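Group 3 project report: Sorting out the shared wardrobe
Arnulfo Usuga, Mireille Besnard, Murdo Nisbet

1. Why this one

We had to pick a piece of furniture in the Skoruscombe flat and redo how it's used. Could have been the kitchen shelves. Picked the white two-door cabinet as everyone complains about it and no one ever fixes it. Coats, spare bedding, Murdo's drafting gear, all shoved in together. Budget was tiny so no new furniture, just what we had plus bits from Zarard.

2. What we started with

White doors, black handles. The stickers were on it when we moved in and we voted to keep them (camera one is the favourite, Mireille likes the black cat). Left door mostly stays shut. People open the right one, chuck something in, close it again. So whatever goes behind the left door gets forgotten, which was our main finding from the diary week realy.
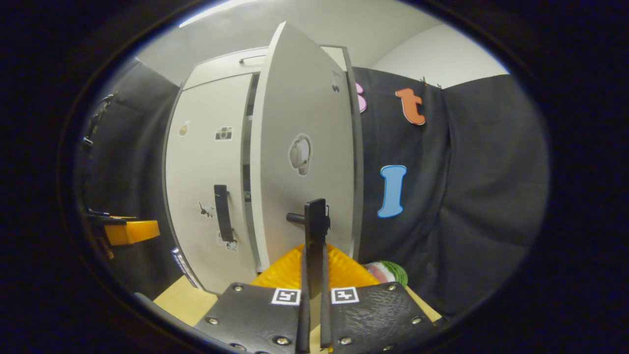 3. Method

Each of us kept a diary of every time we opened it. Wrote down which door, what for, and if we found the thing. 17 entries in total, less than we hoped. Alcides Cáceres (our tutor) said fine for a small study but say so in the limits section, so see section 6.

Then emptied the lot onto the bed in December, sorted into keep / move / give away. Took a whole afternoon. Arnulfo wanted to colour code by person, dropped it, too fiddly.

4. The plan for inside

Shelf goes across the upper part of the compartment. Things hardly ever used go on top of it, bedding in vacuum bags mainly. Hanging stuff and day bags below. The inner side wall has pinholes for shelf supports, so a second shelf is possible without any drilling. We haven't bought one. Segundo Sotelo at the Tornel workshop offered an offcut, needs trimming and painting first.

New house rule is both doors open when you put something away. Sounds silly but you get the whole inside in one look. 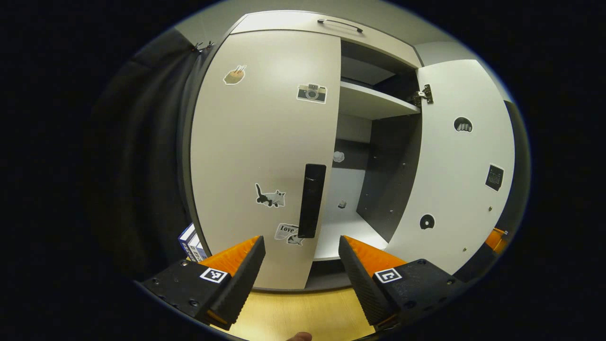 Fig. 2. Both doors open, shelf across the upper part.

5. Results

Second diary was shorter, end of term got in the way. Still, fewer "couldn't find it" notes and less stuff left on the chair. The give away pile went to the Valderrama charity shop. Murdo's gear moved to his own room, he was not thrilled.

6. Limits

Small number of entries, and we were studying ourselves so probably on our best behavour. No proper measurements of the inside either, should have done that first.

7. Still to do

Pick up the offcut from Segundo. Labels for the shelf. Ask the next tenants if they want the diary sheets.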